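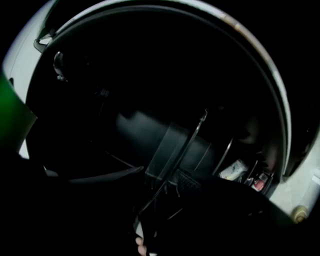

5.3 开放日演示

前两节的结果都在关着门的实验室里得到。本节报告系统在Skevside园区开放日上的表现,时间为2024年3月22日。按本领域的惯例,这类内容通常以一句“系统亦在公众场合成功演示”收尾,外加一段剪辑得当的视频。我们手头恰好没有剪辑得当的视频,只好写得长一些。

演示由两部分组成。上半场,参观者手持Plakon采集夹爪,从深腔容器中取出小件物品,腕部相机同步记录;下半场,机械臂装上同型夹爪,由Niten策略在同一类容器上自主执行。Niten的训练数据为1531条人工示教,全部由项目组成员在去年10月之前采集,其中没有一条录有旁观者的评论。训练分布与部署分布之间的这一差异,我们在投稿前的内部审阅中没有讨论过。

场地为Sarpong展厅靠里的一侧。选址时主要考虑了电源位置和围栏宽度,对灯光的考虑仅限于确认它能打开。展厅的射灯集中照向台面,容器口沿很亮,腔内则几乎一片漆黑。图7中浅灰白色的弧形边沿围着一个深腔,光线大多落在边沿和右下方,腔内上半部只剩弧形后壁的模糊轮廓。对人眼来说,这算是略有不便;对一个曝光参数按整幅画面平均亮度调节的相机来说,腔体上半部等于不存在。

图7 Plakon腕部相机视角下的深腔容器。几件小物品位于腔内右下方,靠近边沿内侧;中部可见深色隔板状结构与斜置细杆。下方两块深色区域为夹爪本体,其间露出操作者的指尖。

夹爪对自身视野的遮挡在第3节已作定量分析,此处不再重复,只补充一点:第3节的分析假定操作者的手指始终位于握持区内,图7底部的指尖对这一假定持保留意见。我们复查了训练数据,发现类似情况在项目组自己的示教里也不罕见,只是当时没有人认为那是问题,因为那是我们自己的手指。

参观者的操作方式与示教规程相去甚远。规程要求先将夹爪停在腔口上方,待画面稳定后再缓慢伸入;多数参观者的做法是直接伸进去,再回头问接下来该怎么办。也有人全程不看屏幕,弯下腰从夹爪旁边往容器里看,用的是自己的眼睛。这种策略的成功率相当高,可惜无法迁移到机械臂上。还有一位年纪很小的参观者坚持用夹爪去够腔外的黄铜色圆钮,并且对腔内的任何物品都不感兴趣。任务定义里没有把圆钮列为目标,标注时我们犹豫过是否应记为失败,最后归入“其他”。从动作的果断程度看,它是当天质量最好的轨迹之一。

下半场的自主执行共进行14次,成功六次。成功的判据与5.1节相同:物品离开腔体,越过边沿,并在撤出过程中保持夹持。若采用宣传页上的说法“机器人与物品发生了有效互动”,则成功次数会好看得多,我们没有采用。

失败可分为几类。最常见的一类是目标选择错误。腔内右下方的几件物品彼此靠得很近,其中浅色的包装最亮,斜着躺在一旁;带红色标签的小盒更靠边沿内侧;带浅色盖子的深色小容器则有一部分没入阴影。当指令指向深色小容器时,策略时常转向那件浅色包装,动作平稳,毫不迟疑。从特征可视化的结果推断,策略在暗处形成了“拿最亮的那个”这样一条朴素的原则。该原则在训练集上表现良好,我们曾在本文初稿里称之为语义理解。

第二类失败与细长结构有关。腔体中部的细杆和靠右侧弯下来的细线状或带状结构,在深度估计中时有时无。规划器在一帧里把它们当作障碍,下一帧又判定通路畅通,机械臂于是在腔口上方来回摆动。围观者普遍认为它在思考,并对此报以相当的尊重。我们没有当场纠正。事后查看日志,这一阶段策略输出的动作方差远高于其余阶段,如果这算思考,也是拿不定主意的那一种。

第三类是延迟。演示所用的推理服务器留在实验室,经由园区网络与展厅相连。实验室内部测试时这条链路从未造成麻烦,开放日上则要与所有参观者的手机共享带宽。往返延迟的峰值达到800毫秒,超出了控制器的容许范围,保护逻辑随即令机械臂停在原处。保护逻辑的表现无可挑剔,是整套系统中唯一一个完全按照论文所述工作的模块。

为了区分光照与延迟的影响,我们在闭馆后做了一组对照:保持容器和物品的摆放不变,在台面侧方加一盏漫射灯,服务器直接搬到台边,用网线连接。目标选择错误明显减少,摆动现象依旧存在。由此我们倾向于认为,第一类失败主要由曝光引起,第二类则源于深度估计本身,与现场条件关系不大。对照组的次数太少,不足以支持统计检验,这里只作定性报告。需要说明的是,闭馆后的展厅里也没有观众,因此“有人看着”这一变量未得到控制。审稿人若对此有意见,我们愿意在下一次开放日补做。

参观者采集的轨迹没有并入训练集。其中一部分画面抖动过大,另一部分的夹爪始终没有进入腔体,余下的可用轨迹在风格上又过于多样,直接混入后验证损失反而上升。我们尝试过只保留成功片段,得到的数据与项目组自己的示教看上去已经没有多大区别,这使得请公众参与采集的初衷显得有些可疑。较为合理的用法也许是把它们单列为测试集,用于检验策略在非专家握持姿态下的鲁棒性,相关实验见附录C。

从这次演示中得到的改动有三处,均已反映在第6节使用的版本里:曝光改为以腔口以内的区域测光;深度图在进入规划器之前先作多帧融合,细长结构一旦出现便保留一段时间;推理服务器随机械臂一同搬运,尽管它很重,而Sarpong展厅的电梯当天在检修。示教规程也增补了一条,要求操作者在开始前检查指尖是否进入画面。规程发布后的首批示教中,这一条的遵守情况仍有待改进。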